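Open Day at the Wosodine Biscuit Works

The Wosodine works opens its doors to the public once a year, on a weekday, in what I can only assume is an effort to keep the public out. I took a day's leave for it. I have eaten Wosodine shortbread since I was tall enough to reach the tin, and I felt it was time to meet the family.

Tickets were free but had to be requested by post, with a stamped envelope enclosed. Mine came back with a printed slip: Group 4, half past ten, sensible shoes, no beards without prior arrangement. I have no beard, but I did spend part of the bus ride wondering what the arrangement might have been.

The bus drops you at the Tarkimon end of town, and you walk the rest. Tarkimon used to be all warehouses and is now all offices, with the kind of footpath you get when a developer has been made to promise something to the council. It is very wide and there is very little on it to spend money on. I had left home without breakfast, on the theory that one does not eat before visiting a biscuit factory, and by the second corner I regretted the theory.
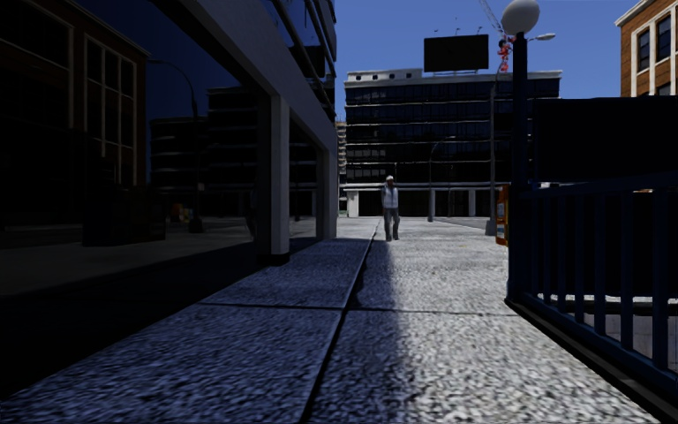
The walk in from the bus, sunny side on the right.

Group 4 assembled in the gatehouse. There was a sign-in book, a box of hairnets and a laminated map of the site on which the toilets had been marked by hand, in biro, apparently after representations. Our guide had worked in Packing for most of her life and introduced herself as "your guide", and she stuck to that. She gave us the safety talk at the speed of a race caller. What I retained was: don't touch the belts, don't touch the dough, and if a bell rings follow her and not your instincts.

The history came first. Wosodine began in a shed behind a chapel, moved twice on account of fires, and built the present works with money made from a hard, square, joyless biscuit sold to shipping lines. A specimen is kept under glass in the corridor. It looks in excellent health. A gentleman near the front asked whether it could still be eaten and was told that it could hardly be eaten then.

After that we got our hairnets on and went through the strip curtain to Mixing, and I stopped being clever for a while, because the smell of that room is extraordinary. Butter, warm flour, something close to caramel. The mixers are the size of garden sheds and turn quite slowly, and the dough goes over on itself with a sort of sigh. Each batch weighs 451 kilos. Somebody asked why not 450, and the guide said the extra one was the salt and the raising agent and she wished people would let it go.

The ovens are a bit of a let-down if you were hoping for flames. What you see is a long steel box, with raw biscuits going in one end and finished ones coming out the other. It takes 13 minutes from end to end at an ordinary walking pace for a tortoise, and we were encouraged to follow a single row the whole way along by means of little windows. I picked a row and lost it at the third window. I have chosen to believe it did well.

Packing was the best of it by a good distance. The shortbread fingers come down a chute in a heap and are nudged, jiggled and generally bullied into line until they slide into their trays facing the same way. Our guide slowed right down here. She showed us the reject bin and explained the colour chart, which runs from a shade like wet sand to one like an old piano, with the acceptable range a narrow strip in the middle. She could do it by eye, she said, and she did it while talking to us, flicking biscuits off the belt without looking down. I'd have watched that all morning.

Instead we were taken to see the new line, called Tello, of which the management is plainly very proud. Tello makes a sandwich biscuit with a lemon filling. There was a video about it, with music. The video was longer than our time in the oven hall and contained the word "journey" seven times by my reckoning, though I may have dozed through one.

The visit ends, as all visits do, in the shop. Broken biscuits are sold by the bag at a price that makes you suspect some of them were pushed. I bought two bags of shortbread and, out of fairness, one of Tello. The tearoom beside it does a decent scone, which felt disloyal to order but I was past caring.

I went home the other way, by Prindano Road, on advice from the woman on the till that it was quicker to the station. It was not quicker. It was a plain stretch of town road in need of a resurfacing crew, and I ate a fair amount of broken shortbread along it. 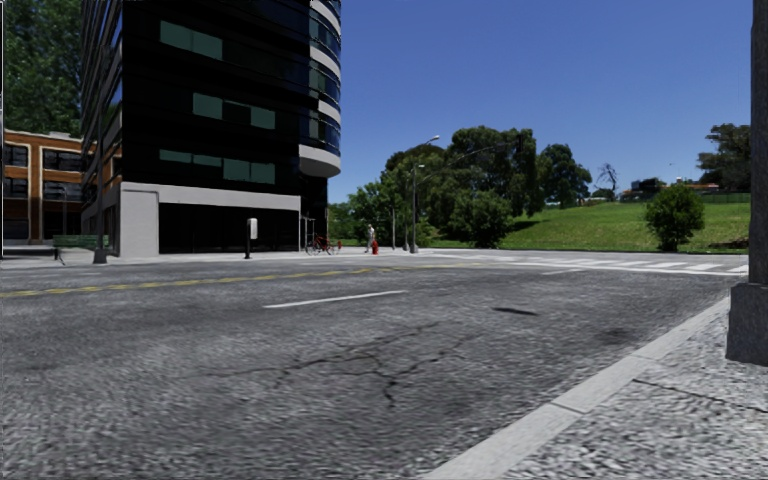 If You Want to Go

The next open day is in February, and requests for tickets should go to the gatehouse well ahead. Ask for a morning group. I'm told the ovens are shut down for cleaning after lunch and the afternoon lot get the video twice.

Wear a jumper you don't mind smelling of butter, as mine still does. The floors are flat and there is a lift to the viewing gallery, although the corridor with the old ship's biscuit has three steps at each end and no rail on one of them. Children under seven aren't admitted past the strip curtain. They get a colouring sheet and a gingerbread man in the gatehouse, and judging by the noise as we came back through, they had the better deal.

The shop takes cash and cheques only. The Tello was all right. A bit sweet.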